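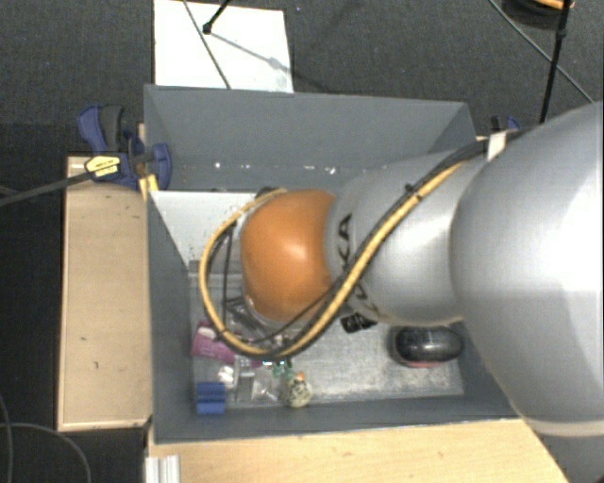
¿Puede un brazo industrial de segunda mano vaciar un cajón de objetos mezclados en un taller compartido?
A ratos, y bastante menos de lo que prometía nuestra propuesta de febrero.

Informe de proyecto, segunda entrega
Autora: Aldana Espinoza
Grupo: Bastian Gerlach, Zhenhua Long
Tutor: Birger Eklund
2018-03-23

1. Punto de partida

La propuesta decía que el brazo sacaría los objetos de uno en uno sin ayuda. La firmé yo también, así que la crítica me incluye. Partíamos de un vídeo de demostración del software Arkik en el que todo sale bien a la primera, con cajas iguales. Nuestro cajón tiene envases blandos, plásticos transparentes y cosas brillantes.

2. Montaje

El cajón gris va sujeto con sargentos. Bastian quería atornillarlo y el taller no nos dejó agujerear nada. El mazo de cables amarillos y negros corre por fuera del brazo, atado con una cinta blanca y una brida, y hace un bucle ancho junto a la articulación naranja. Ese bucle me sigue pareciendo el punto débil: tapa parte del cajón justo donde se amontonan los objetos. Zhenhua opina que basta con mover la cámara. No lo hemos probado.

3. Resultados

Hicimos 300 intentos en dos tardes. En 102 el objeto acabó fuera del cajón. Arkik registró 1.337 propuestas de agarre, casi todas descartadas antes de mover el brazo, y no tenemos claro con qué criterio. El manual le dedica un párrafo.

Los plásticos arrugados y transparentes fueron lo peor. Con el objeto negro ovalado y brillante el sistema proponía agarres sobre el reflejo. Bajar la luz ayudó algo, pero cambiamos también la velocidad el mismo día, de modo que esa mejora no se puede atribuir a nada.

4. Dudas

Bastian propone pasar al controlador Omen. Antes de gastar más dinero yo repetiría la serie con un solo cambio cada vez.

Falta por medir el tiempo por ciclo y decidir quién recoloca los objetos entre intentos, que hasta ahora hemos sido nosotros, a mano y sin ningún orden fijo.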